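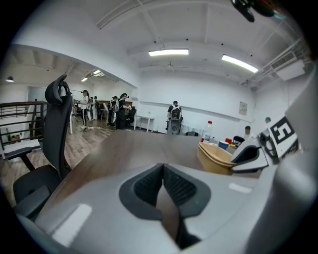 最后更新:2021年5月3日

# Mestov 圆角大木桌

Mestov 是 Vivham 办公家具目录里的一张多用途大桌,深棕色木质桌面,四角做成圆角。可以开会、分拣小件、整理用品、吃午饭,也可以给来访的人临时坐一坐。单张售价 1,618 元,不含椅子和桌上物品。

桌子只有一种颜色、一种尺寸。以前目录里的浅色款已经停售,仓库不再备货,有客户问起时请直接推荐现款。浅色款的配件仍可以通过售后渠道申请,但桌面不能单独更换。

## 基本参数

| 项目 | 内容 |
| --- | --- |
| 品名 | Mestov 圆角大木桌 |
| 桌面 | 木质,深棕色,圆角 |
| 净重 | 37 千克 |
| 桌面均布承重 | 100 千克 |
| 单价 | 1,618 元 |
| 供货周期 | 付款后 6 个工作日内发出 |
| 交付状态 | 桌面与桌腿分开包装,到货后组装 |
| 适用环境 | 室内,地面平整 |

长、宽、高以及包装外尺寸写在报价单的附页里,下单前请索取。电梯较小的楼,先量电梯轿厢的对角线,再核对附页上的包装长边。桌面是整块的,没有折叠结构,楼梯转角过不去时无法拆成两半搬运。

承重一栏指重量均匀分布在桌面上的情况。不要坐在桌沿上,也不要把重物长时间压在一个角上。台式打印机可以放,放的时候往中间靠。

## 桌面

桌面颜色偏深,带浅浅的木纹。靠近灯的位置会有一片柔和的反光,介意反光的客户可以把桌子转个方向,让长边与灯管平行,或者在书写位置铺一张桌垫。

深色桌面上放浅色物品很容易看清,白色的杯子、盘子、标签纸都很显眼。做分拣和整理时,这一点比较省眼睛。反过来说,浅色的灰尘和纸屑也同样显眼,需要经常擦。深色的小零件,例如黑色螺丝和黑色扎带,放在上面不好找,建议先倒进浅色的盒子里。

圆角的处理主要考虑走动。大桌通常放在房间中部,人从旁边经过时,腰和胯容易碰到桌角。圆角桌占用的地面并没有变小,摆放时仍要按整张桌子的长宽留位置。

木纹每张不同,同一批货放在一起也会有差别。两张拼用的客户可以在订单备注里写“拼用”,仓库会从同一批次里挑颜色接近的发出。拼接后圆角处会留下缺口,缺口不影响使用,小东西滚到那里会掉下去。需要完全平直的拼接边,请选目录里的直角款。

## 椅子的搭配

Mestov 没有指定椅子。常用的是黑色办公椅,靠背有弧度、带扶手的都可以。有扶手的椅子在购买之前要量一下扶手最高点,看能不能推进桌面下方。推不进去也能用,只是收椅子时要靠在桌边,过道会窄一些。

目录里与它同页的是 Adjei 网背椅,黑色网面,另有带高头枕的版本。头枕版适合长时间坐着的人,短会和轮流使用的位置选普通版就够了。Adjei 单独报价,两样一起下单时合并运输,不另收一次送货费。

椅子带脚轮的,地面材料也要考虑。木地板或木纹地面宜用软轮,硬轮在同一个位置来回转,容易留下圈痕。Adjei 默认配硬轮,换软轮需要在订单里注明。

## 桌上收纳

大桌最常见的问题是东西越放越多。桌面大,每个人都觉得还有地方,一周之后水瓶、杯子、清洁剂和纸盒混在一起,真要用的时候得先腾地方。我们建议给桌上的物品定一个固定的去处,最简单的办法是放一个浅口的方盒,不常用的小件全部进盒。 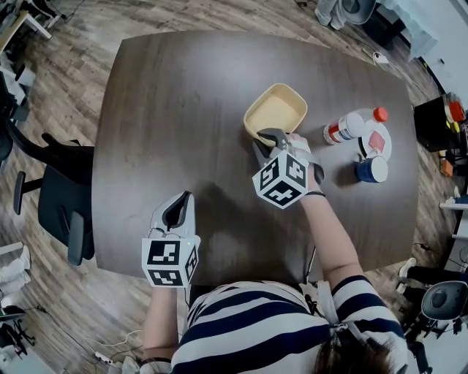 **邵凤岐**|Vivham 产品资料编辑

盒子放在桌子中部,坐在任何一边的人都够得着。盒子旁边留给随手用的物品,喷瓶、小盘、杯子一类,用完放回同一侧。浅色的盒身和深色的桌面反差大,找起来快。

我们自己的分法如下,可以照搬,也可以按自己的情况改:

- **进盒:** 笔、便签、胶带、剪刀、备用电池、未拆封的小包装。
- **放在盒旁:** 当天要用的杯子、小盘和喷瓶。
- **不上桌:** 背包、外套、鞋盒、带轮子的工具箱。
- **下班前收走:** 食物、开过的饮料、个人的水瓶。

喷瓶尽量立着放。躺倒之后即使瓶盖拧紧了,喷头处也可能慢慢渗液,渗出的清洁剂在木质桌面上停留久了会留下颜色不均的印子。装酒精的喷瓶单独存放,不要与食品杯盘放进同一个盒子。

杯子和小盘可以叠放,叠之前把杯底擦干。杯底的水圈是退换申请里最常见的一类表面问题,不属于质量保修范围。

### Fisine 方盒

Fisine 是目录里的开口收纳方盒,和 Mestov 没有捆绑关系,客户手里有合适的盒子就不必另买。买 Fisine 的好处是规格统一,几张桌子之间可以互换,盘点时也方便。

Fisine 没有盖子,不防尘,也不防潮。里面放纸制品时,周围不要同时放装满水的敞口杯。盒底不带防滑垫,推一下就会移动,需要固定位置的可以自己贴可移胶。可移胶每隔一段时间要揭下来换新的,贴得太久会把桌面的保护层一起带起来。

放满东西的盒子不要抓着一条边提,应当托住底部。一个盒子装不下时,加第二个盒子,不要往高处堆。

## 摆放

桌子四周要留出拉椅子和走人的位置。紧靠栏杆或墙的一侧,可以只坐不走,也可以完全不放椅子,把它当成放资料的一边。靠近通道的一侧不要放双排椅。

桌子本身没有走线孔,也没有插座。需要在桌上用电的,可以从下列做法里选:

1. 插线板放在地面,线从座位一侧上桌,用理线夹固定在桌沿下方。
2. 插线板用绑带固定在桌腿内侧,电源线贴着桌腿下来。
3. 桌子挪到地插旁边,地插盖留出完全打开的空间。

第一种最省事,缺点是线在脚边,椅轮容易压到。地面上多余的线要盘起来,用魔术贴扎好,不要留成松散的一堆。横穿过道的线一律加线槽盖板。第二种看上去整齐,但搬桌子之前要记得先拆插线板,否则线会被拽断。

不建议在桌面上自行钻孔。钻孔之后切口会吸潮,桌面的保修也随之取消。确实需要走线孔的,可以在下单时申请定制,定制款供货时间另议,不适用参数表里的供货周期。

旁边有矮柜的,零散物品可以转到柜面上。柜面同样要定期清理。

## 到货与组装

送货上楼需要提前说明。桌子净重 37 千克,加上包装会更重,请安排两个人抬桌面,不要一个人立着滚。包装四角有护角,拆箱时最后再取下来。

组装步骤:

1. 在地上铺好包装里的泡沫垫,桌面朝下放平。
2. 把桌腿对准底板上的孔,先用手把全部螺丝带进去几圈。
3. 全部螺丝就位后,按对角顺序拧紧。
4. 两人从长边两侧同时把桌子翻正,不要以桌腿为支点翻。
5. 放到最终位置后,调节脚垫,直到按压任何一角都不晃。

螺丝带不进去时先退出来重新对孔,不要用电动工具硬拧。底板里的螺母是预埋的,滑丝后现场修不了,需要返厂。工具随箱附带一把内六角扳手,剩下的一颗螺丝是备用件,请装进自封袋,贴在桌面背面。

组装当天就可以使用。用了几天之后,螺丝再紧一遍,以后每年 2 月随办公区例行检查一起看就可以。

移动已经装好的桌子时,把桌上的东西全部拿下来,两人抬起后再走。拖动会让桌腿受侧向力,脚垫也会刮花地板。

## 清洁

日常用微湿的软布顺着木纹擦,再用干布擦一遍。清洁剂喷在布上,不要直接喷到桌面。含漂白成分的、带颗粒的都不能用。

几种常见情况的处理:

| 情况 | 处理 |
| --- | --- |
| 水圈 | 立即擦干;时间久了的,先用干布反复擦,无效再联系售后 |
| 油渍 | 少量中性洗涤剂兑水,擦后用清水布过一遍 |
| 胶带残胶 | 用塑料刮片慢慢推,不用金属刀片 |
| 圆珠笔痕 | 软布蘸少量酒精点擦,先在桌面背面试 |
| 细划痕 | 用同色修补蜡填平,擦去多余部分 |
| 烫痕 | 不可自行打磨,拍照发给售后 |

热锅、热水壶和刚倒满的热饮要垫杯垫或隔热垫。杯垫选底部平整的,硬质的小盘也可以临时充当,但带砂底的陶盘拖动时会划桌面,拿起来再放下即可避免。

水瓶放在桌上没有问题,冰过的水瓶要垫一下,瓶身的冷凝水流到底部后会形成一圈水印。

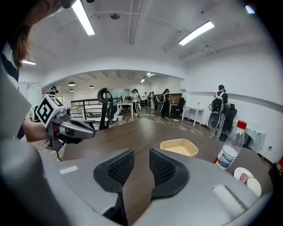

桌上的浅色盒子与红盖水瓶

## 保修

保修范围包括桌腿、底板、预埋螺母和随箱螺丝,桌面只保开裂与脱层。颜色差异、木纹差异、水圈、划痕、烫痕,以及阳光直射造成的局部褪色,不在保修范围内。靠窗摆放的客户,每隔几个月把桌上的固定物品挪个位置,能避免留下深浅不一的形状。

申请保修时请提供:

- 订单号,或者桌面背面标签的照片;
- 问题部位的近照,以及能看到整张桌子的照片各一张;
- 桌子所在楼层和有无电梯;
- 是否做过钻孔、打磨、重新上漆等改动。

需要返厂的,由我们安排取件。原包装最好保留到保修登记完成之后,包装已经丢掉的也能取件,但要另外购买护角和外箱。

## 订购说明

报价单上的 1,618 元为单张价格,开票信息在付款前确认。同一地址一次订多张的,运费按一车计算;分批送货的,每批各算一次。Fisine 方盒和 Adjei 网背椅可以加在同一张订单里,缺货的部分会先拆出来,不影响桌子发出。

退货要求桌子未组装、包装完整。已经组装过的,只接受质量问题退换。颜色拿不准的客户可以先申请色样,色样是小块桌面材料,看完后寄回即可,运费由我们承担。色样请在实际摆放的房间里看,白天看一次,开灯以后再看一次,深棕色在不同灯光下的差别比较大。

常见的补充问题:

**可以放在室外或半室外吗?**
不可以。有顶棚的阳台也不建议,湿气和温差会让桌面变形。

**能不能加装脚轮?**
现款不能。桌腿底部的螺孔只配调节脚垫,尺寸与脚轮不通用。

**能坐多少人?**
取决于椅子的宽度。带扶手的椅子占位更大,请按报价单附页的桌长除以椅宽来算,两头各留一点余量。

**旧桌腿能装到新桌面上吗?**
浅色款的桌腿孔距不同,不能混用。

**桌面背面的标签撕掉了怎么办?**
提供订单号即可,保修不受影响。订单号也找不到的,把收货时的单位名称和地址发给售后,由售后查询并补寄标签。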